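NOTICE TO TENANTS OF THE ONDREJKA BUILDING

A short story

1. Background

The Office of Residences at Bandthorpe wishes to inform all tenants of the outcome of its inquiry into the additional door on the second floor.

The door was first reported in January by the tenant of Apartment 7, who wrote to ask which department had installed it and whether it would affect the rent. The Office replied that no installation had been ordered. The tenant replied that the door was there all the same, and enclosed a drawing.

An inspector was sent from the Desley branch. The inspector's report runs to 27 pages, of which 2 concern the door. The remainder concerns the stairwell carpet, which has been a matter of dispute between the branches for many years.
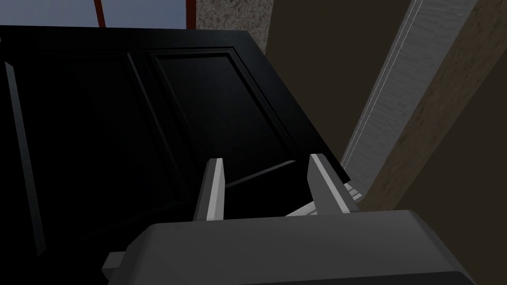 The door, with its molded panels.

The report states that the door was locked, that it had no number, and that a person standing close to it could hear water running. The inspector knocked. The water was turned off. After a suitable interval the inspector knocked again, and a voice asked, with great courtesy, whether the matter could wait until evening.

The Office considered that it could.

2. Correspondence

A letter was placed under the door that same afternoon. It asked the occupant to state the date on which the lease began and the name of the party to whom rent was paid. An answer was received by breakfast. The occupant had always paid rent to the Cirham Trust, in person, on the first of the month, and had kept the receipts. There were 1,677 of them, tied in bundles with green string.

The Cirham Trust was dissolved before the present building was put up. The Office nonetheless examined the receipts and found them to be in order. The amounts had risen from time to time, always by a fair sum and always with proper notice. This could not be said of every account in the building, and the Office makes the remark without reference to any one tenant.

The occupant had a single complaint. The bath took a long while to drain, and had done so since the second winter.
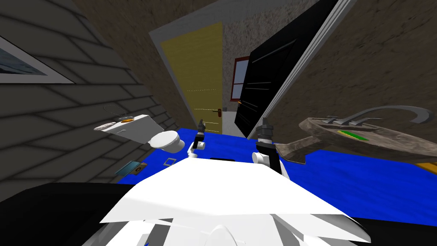 3. Decision

The Office has resolved as follows. The apartment behind the door will be entered in the register without a number, between 7 and 8. The lease will be honored on its existing terms. A plumber will attend to the drain.

Tenants are asked not to knock before evening. Those who hear singing through the wall may submit a complaint on the usual form. At the time of this notice the Office has received one letter on the subject, from the tenant of Apartment 7, who asks whether the singing could be a little louder.

The request has been passed on.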